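Primach releases Mallon 3, planning software for picking soft packages from boxes

Primach has released Mallon 3, the new version of its perception and grasp planning software for robot picking cells. It is available to existing customers from March.

The main change is in how the software deals with thin film packaging. Earlier versions looked for a flat face and planned a grasp at its centre. Mallon 3 works out where the film is loose and where the contents give it some body, then ranks possible grasps by how well both fingers can reach down beside the package. Loose paper in the box is treated as a separate object - it can be picked, moved aside or left alone, depending on the job.

"Crumpled film changes shape every time you touch it, so a plan made before the first pick is of little use for the second," said Shengli Lu, head of software at Primach. "We now replan after each pick, and the new plan is ready in 90 milliseconds." 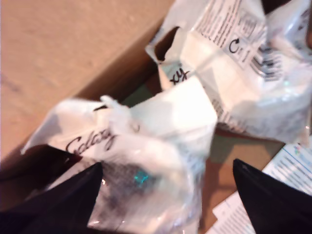

Availability and upgrades

Mallon 3 runs on the same controllers as Mallon 2. Sites with a support contract can upgrade at no charge, and saved box layouts carry over. New users can request a 60-day trial licence.

The Yu calibration tool is now part of the standard install. Support for the Ilance simulator will follow in a later update - until then, customers who use it should stay on Mallon 2.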